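Reading time: 2 minutes

Posted August 2, 2018 by Wasilewska

The Trimier Dragon-Head Brush Rack

I've been selling brushes and ink through Nelero for years now, and the question I get more than any other is where to put the things once they're washed. In a jar, bristles up? Please don't! Water creeps down into the ferrule and sooner or later the head works loose. Hang them, tips down, and let them take their time.

So this is the rack I use on my own desk. Dark wood, turned posts, and a carved dragon head at each end of the top bar (I wasn't sure about the dragons at first and now I'm very fond of them). 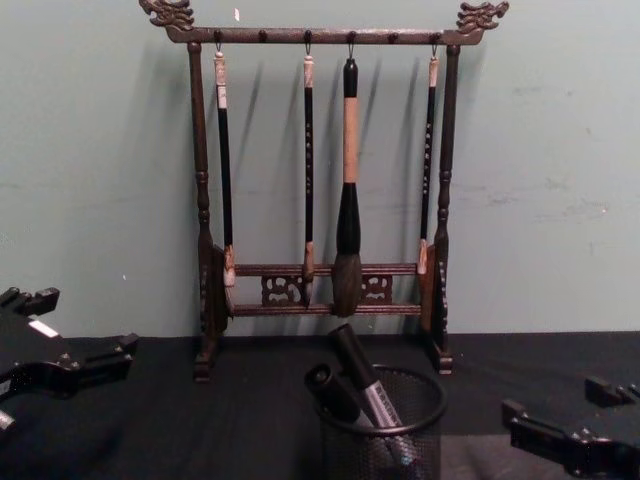 What hangs on it

Four brushes live on mine at the moment. The big one with the bushy dark head is my favorite for large characters, and it needs the most room, so I give it a spot where it won't press against its neighbors. The slim black-handled pair with the little pale characters down the handle are for smaller work. Any brush with a loop at the top will go on – if yours came without one, a bit of strong thread does the job.

There are six pegs along the bar, and the little metal hooks go on whichever ones you like. I leave a couple free, mostly so I can shift things over when the big brush is soaked and fat.
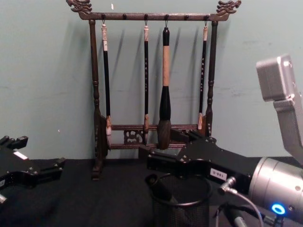
Dust does get into the carving near the bottom, I'll admit. An old soft makeup brush clears it out in a minute, and I rub in a tiny dab of wax every December. Skip the spray polish, it leaves a film.

Item number 1317, packed by Movetti. Please check your longest brush against the height before you order – I'm happy to measure for you if you write to me.

We use cookies to keep your basket working. By staying on this site you agree to their use.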